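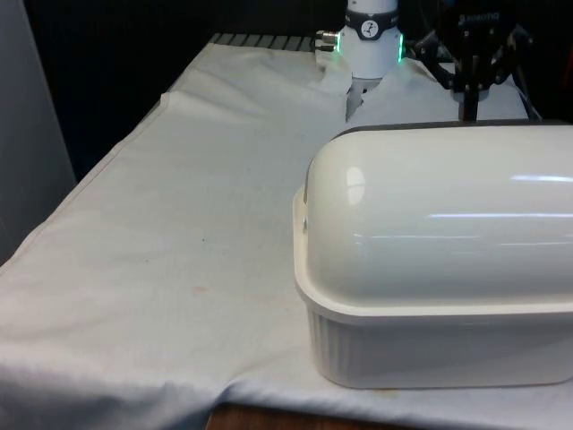 Boîte blanche à couvercle bombé, posée sur une nappe blanche.

Florum Lo, chaussure de course sur route
Fiche du rayon running, boutique Diltemside

Florum annonce une chaussure « qui court à votre place ». On va rester calmes. La Lo est une chaussure d'entraînement à drop de 4 mm, assez souple, pas spécialement rapide, et c'est déjà pas mal.

La mousse Zuko, donc. La marque parle d'un retour d'énergie supérieur à celui du modèle précédent, sans donner le protocole ni la température de l'essai. Au pied, on sent un talon un peu plus moelleux et un avant qui reste ferme. De là à gagner du temps sur 10 bornes, chacun jugera. Notre paire d'essai a fait 431 km, surtout du bitume et un peu de chemin de halage. La semelle extérieure est lisse sous le bord externe du talon, la mousse s'est tassée vers la fin, la tige n'a pas bougé.

Le poids : 456 g la paire sur notre balance, lacets compris. Le catalogue annonce moins, sans préciser la pointure pesée. Comme d'habitude.

Côté chaussant, c'est étroit au médio-pied. Prenez une demi-pointure de plus si vous hésitez, et essayez avec vos chaussettes de course, pas celles du bureau. La languette glisse vers l'extérieur chez plusieurs d'entre nous. Le dernier œillet aide un peu.
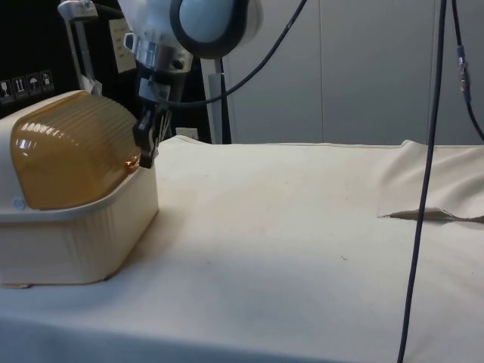 Reste la question de la stabilité. Florum vend la Lo comme « universelle », mot qui devrait toujours faire lever un sourcil. Les coureurs qui s'affaissent nettement vers l'intérieur seront mieux servis ailleurs, et la plaque souple placée sous la voûte ne change pas grand-chose à l'affaire. Sur pavé mouillé, l'accroche est correcte, sans plus.

Pour qui ? Footings tranquilles, deux ou trois sorties par semaine, gabarits légers à moyens. Pour un marathon, nous avons des doutes.

Drop : 4 mm
Poids : 456 g la paire
Coloris : 16 au catalogue, beaucoup moins en stock
Semelle intérieure : amovible
Usage : route, chemin roulant
Retour : paire non portée dehors, boîte d'origine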